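The Grutdale choir started rehearsals again in July, and I went back after two years away. There are 83 of us on the list now. On Tuesday most of the altos showed up and hardly any tenors, so Zbigniew Malinowski moved down front and sang tenor from the bass part.

We're doing the Lazăr songs this season. I had only heard the second one before, on the radio, with the piano far too loud. It sits low and the words come fast. Felicja Krawczyk went through the Romanian with us line by line for most of the first hour, and I wrote everything into my score in pencil the way it sounds to me.

I've been learning my part in the kitchen before breakfast.

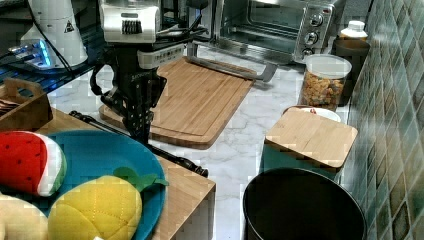

*Kitchen counter, with the toaster oven and the teal plate.*

Page 14 is still a mess. The altos come in on the last beat of the bar, one beat before I think we should, and I've marked it twice. Krystyna Brzozowska stands next to me and never misses it, so for now I'm listening for her breath.

Aminu Sani asked whether we could drop the repeat in the fourth song. The answer was no. I agreed with him, for what it's worth. It runs long and the second time through adds nothing.
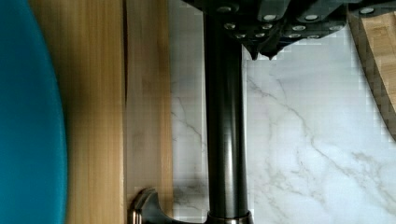 ## Fendville concert

We sing in Fendville at the end of the season. The hall has 512 seats and a dry sound, with carpet up both aisles. Bogumił Pawlak is playing piano. Black folders this time, please, no blue ones. I still have to buy mine.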